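Notebook – February, open afternoon

Writing this up the same evening while I still have the running order in my head. Dela Gyamfi asked for notes she could pass to the Skornance people, so I have kept the grumbling to a minimum.

Doors at 2, first visitors in before the coffee was ready. We had the Kollura arm on the main bench, the hand-held grippers on the side table, and the kitchen recordings playing on the big screen by the window. Dela did the introduction. I did the bench. Zakaria, our scheduling machine, fell over during set-up and had to be restarted, so the first group got a longer introduction than planned. She filled the time by passing the spare gripper along the front row, and people liked that better than the slides. Should do it on purpose next time.

Bench demo, first run. Arm picks a spoon from the tray, turns it, drops it in the rack. Went through cleanly. Second run, it closed on the rim of the tray and stopped on the force limit. I explained the force limit, reset, carried on. A man from a packaging firm wanted to know how long a reset takes with no one standing by, and I had to say that we have never timed it. To do: time it.

Third run was fine but slow. The arm still pauses above the tray before it goes down, and with an audience the pause feels twice as long. I think it is waiting for the second camera view, which we don't need for that task. Will try with the single view and compare.

After that we moved everybody to the side table for the hand-held work. The point I wanted to get over was that most of what the arm knows about cutlery comes from a person doing the job with the same kind of fingers, in ordinary homes, on whatever surface the household happens to have. The Gestuvance protocol asks for thin flat metal in particular: knives, spoon handles, anything that gives the fingers very little to hold. Our set now stands at 345 episodes for cutlery out of 1828 for the kitchen as a whole. I put both numbers on the whiteboard and left them up.

The knife episodes got the most talk. The blade is held upright between the two fingers, one blue pad strip on each, with spoons lying to the right on a striped cloth. A woman who teaches catering said she would never let a student hold a knife by the blade, and I agreed that we wouldn't ask it of a bare hand either. We talked for a while about whether the protocol should insist on the handle. My own view is that it should have both, logged under separate task names, and at present they go in under one.
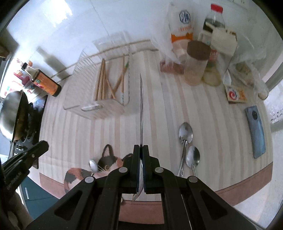 Why record with a hand-held gripper when you could drive the arm by remote control?

It is quicker and far easier to carry. One person can take the gripper into a home, work at close to normal speed and be gone within the morning, while the arm needs a mount, a power supply and somebody to watch it. The recordings carry over because the fingers on both are the same shape.

I gave more or less that answer to four separate groups and it got shorter each time. The version above is the last one, and I would like to use it on the handout.

Visitors' turn. We set out a tray of blunt cutlery and let people try the gripper themselves. Most squeezed far too hard at first. Children were better at it than the adults, mainly because they didn't mind dropping things. One lad worked out that you can slide a spoon to the edge of the table and take it from there, a trick our own operators took a good while to settle on. We didn't record any of this, as agreed on the sign at the door.

Things that went wrong, for the list:
Left trigger on the spare gripper is sticking again. Cleaned it, no change. Needs a new spring.
The screen went to sleep in the middle of Dela's second talk. Turn off the power saving beforehand.
Ran out of handouts. We printed 30 and should have done double.
The bench barrier is too low. A small child reached over it while the arm was parked. Arm was powered down at the time, but I want a taller one before we do this again.

Skornance sent two people, who stayed to the end and asked sensible questions, mostly about finger wear. They want to know how many grasps a pad strip lasts before it starts to slip. We have the grasp counts in the logs but have never matched them to the dates we changed the pads. Dela thinks she can do it from the order slips – I said I would help with the older ones, where the handwriting is mine.

They also asked for a second visit when the arm can do the whole tray without a reset. I didn't give them a date.

Packed up by half past five. Kollura arm parked and locked off, grippers back in the case, spare one left out with a tag on it. Spoon tray still needs washing.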